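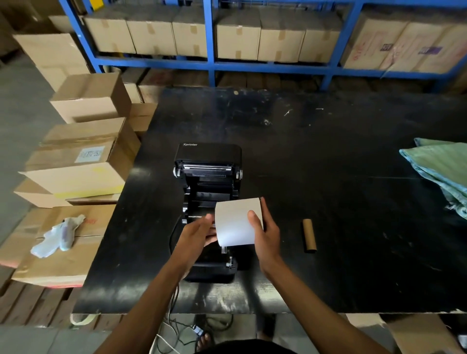
How often should we change the label roll at the packing table? When the pink stripe appears on the edge of the paper, and not later in the shift.

Good morning everybody, and thank you Beverley for giving me the Friday slot. My subject is small, the label printer, but I hope it will save you some grey hairs. (Wait for people to sit. Ask if they can hear me at the back.)

First, why I speak about this. In May our site at Kodthorpe sent out 2,341 parcels, and each parcel needs its label. When the printer stops, the cartons pile up beside the table and the driver stands in the doorway looking at his watch. Most of our stops were not broken machines. They were a roll put in badly, or a roll put in with the wrong side facing up.

Slide 2. Before you open the lid. Finish the order you are on. Pause the print queue on the computer, otherwise the jobs which are waiting will come out when you close the lid and you will not know which label belongs to which carton. Then clear a space in front of the printer. I know our tables are full of tape and sacks, but you need room for two hands.

Slide 3. Taking out the old core. Open the lid fully, until it stays up alone. Lift out the cardboard tube. If your printer uses a spindle, pull it from the tube straight away – I have myself searched in the recycling bin for a spindle, with my sleeve rolled up to the shoulder, and I don't recommend it.
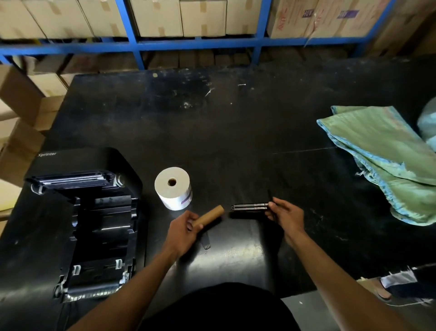

So keep every loose part on the table until the new roll is working. Put the parts always on the same side, left or right is your choice. The empty tubes go in the cardboard bin at the end of the shift and not on the floor, where they roll under people's feet.

Slide 4. Putting in the new roll. Take off the small sticker which holds the end of the paper. Our labels are thermal, so the printed side must face the print head. If you are unsure, scratch the paper with your fingernail. The side that gets a dark mark is the correct one. Hold the roll with both hands, lower it in level, and pull a little paper out over the front before you close the lid. Press both sides of the lid. After that, press the feed button once and look if it stops at the gap between two labels.

Slide 5. Cleaning. Rawiri Ormsby from Jollirel showed us this when he visited. Switch off, let the head cool, and wipe it gently with an alcohol swab. No knife, no screwdriver, no fingernails. We do it now every 7 rolls, and I have hung a sheet beside the rack for the initials.

Slide 6. Ordering. The Grukerel rolls come 100 in a carton. Please tell Beverley Katene when you open the last carton, not when it is finished.

(If there is time: show the fingernail test with a spare label. Pass the labels around.)

Questions. Somebody will probably ask about the Rebelo labels. They have a different width, so move the paper guides in until they touch the roll lightly, and run the calibration again.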